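Posted 20/01/2022 by Sumeya Tekleab

Stop Hiding the Mess

Everybody in a shared shop wants to film the robot picking up a cube. Clean cube, clean table, done, coffee. I think it's a waste of a good bench and I'm going to say why, fast, before my slot ends.

Our build is called Clullent. Two arms on a rail, a table, a dish job. Kyung-tae Bae did the mounts and I do the wiring and most of the complaining. We gave it cheap plates and red stuff to smear on them. People walk past and ask when we'll do something impressive. This is the impressive thing. A plate is round and shiny, and shiny is where home builds go to die.

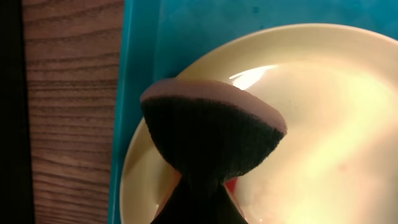
Why practice on dishes when blocks are so much easier to grip? A block teaches you the grip and then stops teaching you anything, while a dish keeps handing you new trouble every time you change the light or add water.

So that's my case. Pick the chore. Pick the one you hate doing yourself, even. Ginette Morin on the next bench says a hobby build should be fun first, and fine, but she has been stacking the same 4 blocks since May and doesn't look like she's having much fun.

Money too. A liquid mess costs next to nothing. No special parts, no printed test rig. Drorkeo will sell you a calibration set, I've had the tab open for a week, and I keep closing it. A sponge and
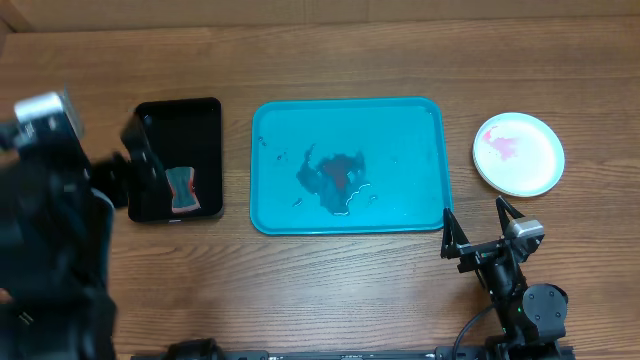
a few trays get you a harder test than anything in that box. Harder to score, I'll give them that. You can't just say picked or not picked. How clean is clean? We argued about it for a whole evening and Kyung-tae wanted a color threshold and I wanted to just look at the thing. Still not settled. But that argument was worth more than a month of cubes, becuase it's the real question and we'd been dodging it.

Three things I'd tell anybody starting one of these at home.

1. Keep the glare. Everyone's first move is to diffuse the lamps till the plate goes flat and gray. Your kitchen won't do that for you.

2. Watch the wrist view, not the overview. From up high everything looks fine. Up close a streak and a reflection can both fool you, and they fool the software the same way.
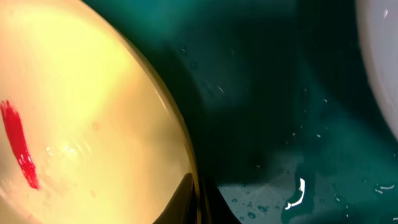 3. Leave the drops. Wiping down between every run feels tidy and teaches you nothing about run two.

Tae-yang Ji read a draft of this and said I'm just making excuses for a dirty bench. Maybe! But I've seen what happens when a tidy demo goes home with someone. Works in the shop, falls over in a real sink. Then the arm goes in a closet and they tell there friends robots aren't ready.

They're not ready, sure. Show that part.

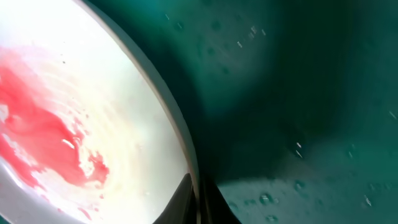 Close view at the rim, red still on the white.

Anyway, the bench is ours again next Thursday. Bring a plate you don't like.

Last updated: 20 minutes after posting, fixed a name

We use cookies to remember your settings. By continuing to read you accept this.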